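Bottle handling trials, Gralix hand
June 22, 2019 | By the Clovitbridge wiki desk
3 min read

The Gralix hand is a jointed robotic hand with ribbed pads on the gripping side. It was compared with two other grippers at the Clovitbridge test site, mainly on household bottles. Tide detergent bottles were the standard heavy item.
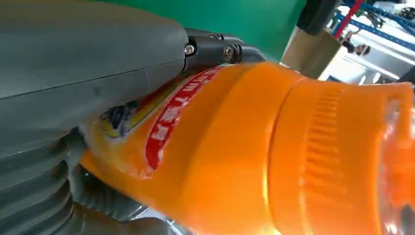
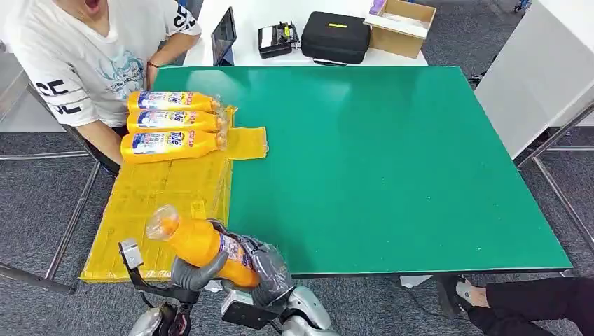

Category: End effectors – multi-finger

Overview
Gray housing, black linkages at the finger joints, darker ribbed pads for contact. Used in pairs on a two-arm setup. Bottles are picked from a flat green table, orange on a yellow plastic bag laid over the green, easy for the cameras. Plastic film on the bottles left on for the trials. It slides, and most vendors test without it.

Comparison
Three grippers in the main series: the Gralix hand, the Imham parallel jaw and a suction cup from Gajewski. Each got 70 lifts per bottle pose, with the bottle lying down at the start.

Imham jaw – quickest to close, simple to set up. Tended to turn the bottle when it caught the body off center. Fine on boxes.

Gajewski cup – good on flat labels, poor on loose film. Dropped from the bottle series after 11 lifts, kept for cartons.

Gralix – slowest of the three. Held the bottle at a slant without much squeeze, and the second hand could come in from below and take part of the weight. Finger pads need wiping, dust builds up between the ribs. The total for the Gralix pair was 393 lifts counting the repeats.

Cameras
Head view and wrist view recorded together. Head view gives the whole table and both hands, but the fingers cover the label when the grip is wide. Wrist view is very close, good for seeing where the linkage touches the bottle, not much use for placement. Seperate exposure settings for each – glare off glossy plastic was the main complaint with the wrist unit.

Controller
Stock controller first, then a build with softer closing force. The softer build marked the film less but needed around 3 seconds more per pick. Closing force is set per finger, not per hand, wich confused people coming over from the Imham jaw.

Status
Retest planned for December with new pads. Force logs for the early lifts are incomplete. Cup results on cartons are listed under Gajewski, suction.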